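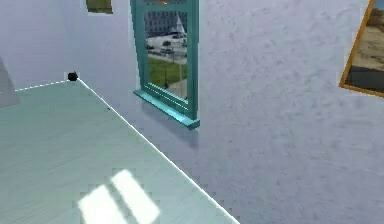 Tremolero forum > Teleop and demos > Door task: keyboard, headset or leader arm?

mdk_bench
I'm recording demos for a door opening policy in the Petersen house scene, on Tremolero, driving the robot by keyboard. So far I have 27 that I would keep. The base is fine, but the last bit, getting the hand onto the knob and turning it, takes me forever, and the recordings are full of pauses. The longest one is 3,374 steps. Before I go on, should I get a headset? Or clean up what I have and train on that?

ollie_w
Headset. I did the same task by keyboard for all of July and threw most of it out. With keys you move one axis at a time and the policy learns to move one axis at a time. It looks like a crane.

sixaxis
I disagree with ollie_w. Keyboard is slow but you can filter it. Drop every step where the command is zero and see what's left. I train on keyboard demos for doors and drawers and they are good enough. A headset gives you shaky wrists and then you have to smooth that instead.

mdk_bench
Dropping the zero steps took the long one down to just under 2,000. It plays back okay now except near the wall, where I turned the wrong way and had to hunt for the door.

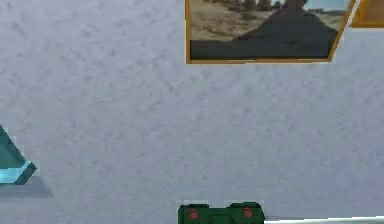
The hunting bothers me more than the pauses. When the view swings around like that I don't know which way I'm facing, so I guess, and the guess ends up in the demo. There is almost nothing but gray wall to go by, apart from the bottom of that picture with the golden-orange frame up top. I've started using the picture as my marker. If the policy only gets the same view I had, I don't see how it could do better.

ollie_w
It can't. Cut those. A demo where the operator is lost teaches being lost.

sixaxis
Keep a few. If you only record clean approaches, the policy has never seen a bad heading and won't know how to come back from one. Trim the part where you drive away from the door and keep the part where you turn back.

ollie_w
You always say that, and it works if you have hundreds of demos. With 27 it's too much noise.

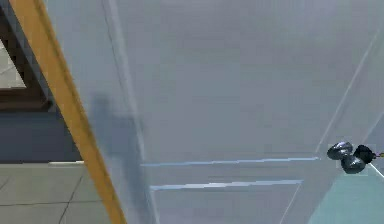
estach_r

Angle matters here too. If you come up on the door face this steeply, the panels all slant and it's hard to judge how far the hand is from the knob. I back off, square up, and then come in slowly. It adds steps, but they're useful ones. Also, what rate are you logging at? If it's 30 Hz, you can take every third step for the driving part and keep full rate for the knob.

mdk_bench
Yes, 30. I didn't think of using two rates. Does the loader accept that?

estach_r
Not in one file. Split at the point where you stop driving and save it as two segments. There's a script for it in the Tusbridge tools. It's old but it ran for me last month.

sixaxis
I'd be careful with that. I split mine and the policy stalled at the join, because the first half ended on a stop every time. Overlap the segments a bit.

ollie_w
Agree with that one.

mdk_bench
Okay, I'll split with an overlap. Another question, for the room with the sofa. Same robot, a pick and place this time. 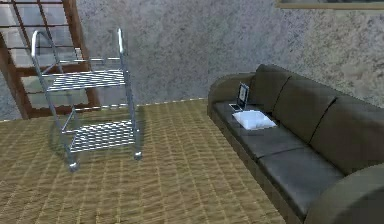
I want the robot to pick up a soft thing and put it on a shelf, and I'd like to record that with whatever device I end up keeping. The white pillow is the obvious choice, but it lies right by the open laptop, and on the keyboard I'm pretty sure I'd knock the laptop over. Then it has to go all the way over to the wire cart. Top shelf or bottom shelf? I was going to mix them.

ollie_w
Pick one shelf. If you mix, you need to tell the policy which one, and your door setup has no input for that. Top is easier to reach.

estach_r
Top shelf, and come in from the seat side away from the laptop. Do ten of those before you change anything. If seven or more are clean, stay on the keyboard.

sixaxis
I'd move the laptop somewhere else in the scene file for the first batch and put it back for the second.

estach_r
Then the first batch teaches it that the space is free. I'd leave it where it is.

mdk_bench
Leaving it. I borrowed a headset for the afternoon, so I'll do ten each way and post the step counts.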